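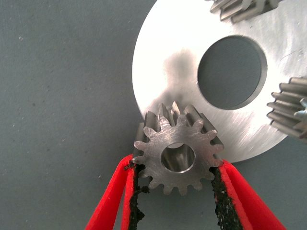

Part 4: Putting on your Zalel press-on nails

I've worn these through weddings, dish duty and one very long flight, so this is the way I do it at home, and the way I'd like you to try it first. Set aside a quiet evening if it's your first go!

1. Wash your hands with plain soap and dry them well. Skip hand cream until you're all done.

2. Push back your cuticles gently with the wood stick from the kit. Don't cut them.

3. Lay out the nails by size and match one to each finger. If you're stuck between two sizes, take the bigger one and file the sides down a little (a nail that's too small will pinch by bedtime).

4. Buff each natural nail lightly with the 200 side of the file, just enough to take the shine off.

5. Wipe every nail with the Pumeck prep pad and let it air dry.

6. Pick your glue or your sticky tabs. Tabs are my choice for a night out - glue is for when I want them to stay put for up to 11 days.

7. Start with the pinky on your weaker hand. Slide the press-on in at the cuticle, tilt it down, and hold it firmly while you count to 30 in your head. Then do the rest, thumbs last.

8. File the tips into shape once everything is on. I like a soft almond with the Wumham red and a short square with the nudes, but go wild.

Note: The darker shades look almost black indoors. Hold one up by a window before you commit to a full set - I learned that at a December party.

Caution: Keep the glue away from your eyes, lips and good clothes. If it touches your skin, soak the spot in warm soapy water and don't pull. Stop right away if your nails burn or itch, and never put a set over a cut or a sore nail.

Taking them off is in Part 5. Please read it before you start peeling!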